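Talks > Workplace > Speaker notes
8 min read

The Office Perks Talk – notes for Keisha Gallagher, 12/14/21

Open cold. No hello, no slide. Ask for hands: who has a perk at work they've never used? Keep your own hand up. Wait longer than feels comfortable.

Start with the Nulo survey, because half the room will have seen the chart. It says 80 percent of staff are "happier" with free snacks and drinks. Happier than when? They asked once, in October, right after the snacks arrived. Sample was 1,247 people, all of them at companies that buy from Nulo. I would like that to bother people more than it does.

Slow down here. I'm not against snacks. I ate them for years at Mersha and I'd eat them again. My complaint is with the claim that they keep people from quitting. I've asked three vendors for the numbers behind that and got three brochures.

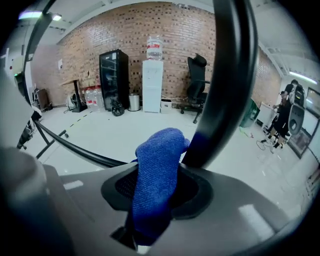

Padstead story next. Keep it short, I always run over. 28 people in the office, a manager who meant well, and over 3,000 dollars a year on cold drinks. Same year, they turned down a request for a second person on the late shift. Two people from that shift left by spring. Did the drinks fail? I don't know, and neither does anyone who sells them. But look at which request got a yes. The drinks took one signature and the hire took four.

(If someone says "why not both," agree with them. Then ask who they know that got both.)

Stununside is the counterexample and it has to go in, even though it's awkward for me. They cut every perk, put the money into pay, and people grumbled for months. Some of that was the coffee. Some of it was that the raise, split up and taxed, looked tiny on a pay stub. So cash doesn't win by default either – I used to say it did and I've stopped.

What I'd ask before buying anything:
- Who asked for it, by name?
- What did that person ask for first?
- Will we check again in a year, and who does the checking?

Skip the engagement slide if we're past the half-hour. It's the weakest one. The word "engagement" means something different on each line of that table and I only noticed last week.

Questions. Somebody will bring up ping-pong. Let them have their laugh, then go back to the late shift at Padstead and ask what a fair schedule would have cost. Leave the Padstead numbers on screen while people talk.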